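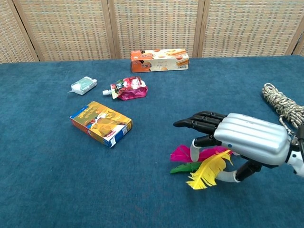 Informe del proyecto: materiales de juego para el aula de ritmo y coordinación

El proyecto Urkalo estudia qué objetos sencillos sirven para una sesión de juego en interior con niños de primaria. Lo hicimos entre 2 estudiantes durante el mes de agosto, con la supervisión de Essam Abdel Rahman.

Materiales

Se trabajó sobre una mesa forrada con moqueta azul verdosa, que evita que las piezas ligeras resbalen. Los objetos principales fueron un manojo de plumas de colores (rosa, verde y amarillo) y una cuerda trenzada en tonos beige, gris y blanco. Los demás artículos se dejaron en su envase hasta el momento de usarlos. Un biombo de paneles trenzados con marco de madera clara separaba la mesa del resto de la sala.

Procedimiento

Cada sesión duraba 12 minutos. Primero se lanzaba el manojo de plumas de mano en mano y luego se pasaba al salto con cuerda. Anotamos 58 turnos en total — los del miércoles se repitieron por un error en la hoja de registro.

Resultados

Las plumas funcionaron mejor con los más pequeños, que tenían tiempo de seguirlas en el aire. La cuerda resultó pesada para ellos y la reservamos para los mayores. Las puntas de las plumas se abren con el uso, y conviene tener un repuesto.

Pendiente

Falta comparar estos materiales con los del grupo Clirnholm y revisar el presupuesto, fijado en 3000 coronas.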